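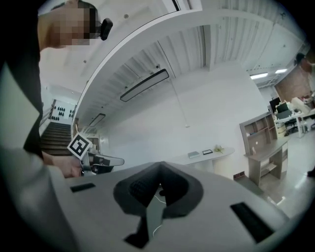 ## Walk-round checklist, Carnlow hall, before the winter hire season

Rhys Donnelly asked me to write my comments next to the ticks this year, because last year's sheet came back with ticks and a coffee ring and he couldn't tell what I'd looked at. Fair enough! So it's long. I did it in June, starting at 7 am, and had the kettle on by ten.

Key: **OK** = fine, **FIX** = needs doing before the first hire, **WATCH** = look again next time.

### Outside and entry

- [x] **Front steps and handrail – OK.** Gave the rail a good yank at both ends. The bottom bracket that wobbled last year has new screws and feels solid.
- [ ] **Ramp surface – FIX.** The grit strip has lifted along the downhill side for the length of my boot. I pressed it back and it popped straight up again. Needs scraping and regluing on a dry day, if we ever get one.
- [x] **Porch light – OK.** Comes on at dusk, goes off when it should.
- [ ] **Gutter over the side door – FIX.** Full of gum leaves, with a small tree starting in it (about as long as my finger, very healthy). I don't do ladders on my own any more, so I'll need someone at the bottom.

### Exits

- [x] **Front double doors – OK.** Both leaves open outward with one push.
- [ ] **Side door – FIX.** The push bar works but the door drags on the sill when it's damp. My niece couldn't shift it with one hand and neither could I, first go. Plane a whisker off the bottom. This is the one I'd do first.
- [x] **Exit signs – OK.** Both lit. Held the test button on each and they stayed on.
- [x] **Path to the back gate – OK.** Bins had crept across it, so I moved them. Could whoever puts the bins back please keep them left of the tap?

### Fire gear

- [x] **Extinguishers, main hall and kitchen – OK.** Needles in the green, pins in, tags punched.
- [x] **Fire blanket – OK.** It's behind the kitchen door now, which I don't love, but you can reach it without leaning over the stove.
- [ ] **Smoke alarms – WATCH.** All of them went off when I tested them. The one in the corridor sounds a bit sorry for itself, so I've put a fresh battery on the shopping list anyway.
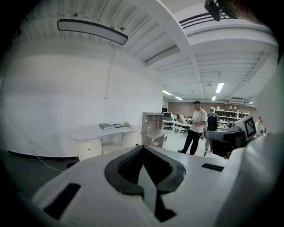 - [ ] **Evacuation plan by the door – FIX.** Still shows the old storeroom wall, and we knocked that out ages ago. Saulius Dzene drew the last one and reckons he's got the original somewhere on his computer.

### Kitchen

- [ ] **Hot tap – WATCH.** Ran it for a couple of minutes and it got hotter than I'd want for little kids. The urn has a sign and the tap doesn't. I'll ask the plumber about turning it down.
- [x] **Urn – OK.** Lead's in good nick, lid locks, tag is current.
- [ ] **Lino by the fridge – FIX.** The corner's curling again. I've taped it, and yes, I know I taped it last time too.
- [x] **First aid kit – OK.** Restocked the bandaids (always the bandaids) and chucked the saline that was past its date.

### Power and heating

- [x] **Switchboard – OK.** Cover shuts, labels readable. Pressed the test button on the safety switch and it tripped straight away.
- [ ] **Extension leads – FIX.** One had a nick near the plug and I've cut the end off so it can't sneak back into the cupboard. We're one short now, so $95 in the budget for a decent replacement and a new power board, please.
- [ ] **Wall heaters – WATCH.** They work, but there was a good layer of fluff in the grilles and the whole place smelt like toast for the first while. Vacuum them before the cold really sets in.

### Toilets

- [x] **Grab rails – OK.** I leaned my full weight on both.
- [ ] **Door lock, accessible toilet – FIX.** Locks fine, but you can't open it from outside with a coin the way you're meant to. The slot's chewed up. New latch was $226 fitted on the quote Rhys got, and I'd say just do it.

I've left the sheet in the blue folder under the counter. Rhys, if you can get the side door and the ramp strip sorted, I'll do the lino properly this time and come back in July to look at the WATCH ones.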